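3.2 What registration numbers can tell us

Claims about youth events tend to rest on attendance. The Hinness summer gathering, a four-day church camp for teenagers, reported 3000 registrations after it cut its fee and moved to a larger site, and its organizers read the rise as proof that the changes worked. We are not convinced. Buckley's earlier review of the Pollock camps treated sign-ups in the same way, and it never asked how many of those teenagers came because their whole youth group was booked by a leader.

Group booking matters here. At Hinness a leader could reserve places in May and fill in names later, so a registration may stand for a wish – or for a cautious leader holding spare beds. The hands-on rooms raise a similar problem. They are listed in the program as a draw, yet the sign-up form had no question about them. Figure 2 gives three views.
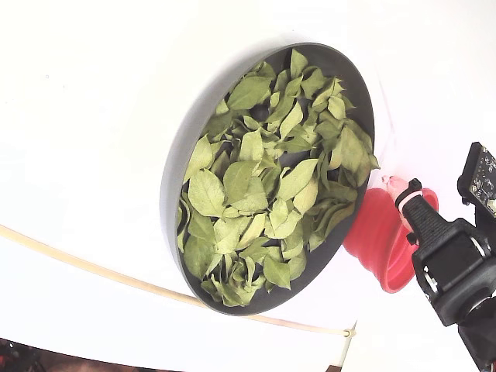
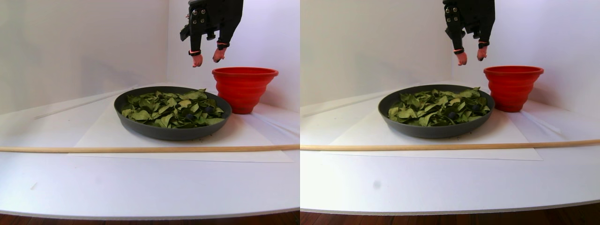
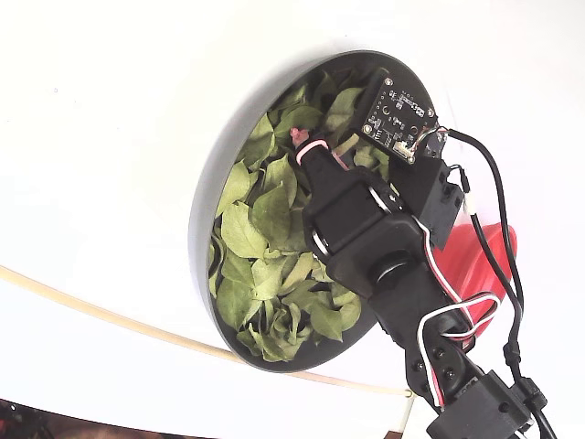 Figure 2. Green leaves in a round dark gray tray or pan, three views.

3.3 Survey responses

Anozie's exit survey is the stronger source, though it has limits of its own. It was handed out at the closing worship session, when spirits were high and anyone unhappy enough to leave early had gone home. Most answers on "would you come again" were positive. We would expect that at any camp, good or bad. The Terneck survey, mailed to families two months later, drew fewer replies and cooler ones, and we give it more weight in Section 4.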